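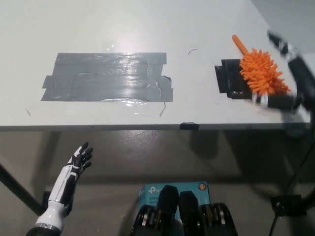

Chenille duster on a white bench top, with grey and black tape patches.

Dusting a bench top that carries tape

Tape on a work surface changes how the surface has to be cleaned. The bare areas present no difficulty. The tape edges do: they stand proud of the top, they hold fluff, and any adhesive that has crept out from under them will take hold of a fibre and keep it. The notes below apply to smooth, pale, wipeable tops with cloth-backed or plastic tape stuck directly to them.

Choice of duster

A microfibre chenille head is suitable for the first pass. The strands are short and thick and reach into the step where the tape meets the surface. A flat cloth tends to bridge that step and leave a line of dust behind. Feather dusters are not recommended, as the barbs snag on ragged tape and break off.

Shake the head outdoors before use. If it has been washed, it must be fully dry. Fabric softener should not be used at any point; it coats the fibres and they stop picking up.

Method

Start at the back of the bench and work towards the front edge. Hold the duster close to the head for control over the tape, and further down the handle for the open areas. Use light pressure. Pressing flattens the strands and pushes dust under the lifted parts of the tape.

Where strips overlap, stroke in the direction that runs down off the upper strip on to the lower one. Going the other way lifts the edge a little each time. For creased tape, follow the crease along its length, then make one pass across it.

Tabs that stick out at the ends of a strip should be trimmed flush with a sharp blade held nearly flat, or pressed down with a wallpaper seam roller. Do not pull them. On a painted or coated top, score through the tape only and stop before the blade touches the surface.

Hairs and threads show up clearly on white and are best lifted with a loop of masking tape, sticky side out. A dark line that does not lift is either a scratch or a rubber mark. A damp melamine sponge removes the second and will dull a gloss finish if used for long, so test it in a corner first.

Tape folded over the front edge

This collects more dirt than tape on the flat, from sleeves and forearms. Wipe it with a barely damp cloth after dusting. If the fold has come away on the underside, replace the whole piece.

Replacing a patch

Warm the tape with a hairdryer on a low setting and peel back on itself at a shallow angle. Remove the residue with white spirit on a rag, then wash with detergent and dry. Burgi Reisinger prefers orange oil for the residue - it is slower and leaves a film, and the film must be washed off before new tape will hold. Cut new strips with scissors, not torn, and overlap them by 9 mm.

Scratches in the top

Fine scratches in a solid-surface top can be reduced with 3000 grit wet paper on a cork block. Laminate cannot be treated this way.

Washing the head

Pull the head off the handle if it is the removable type. Wash at 40 degrees with other microfibre only - cotton towels shed lint into the strands. Dry on a line, head down.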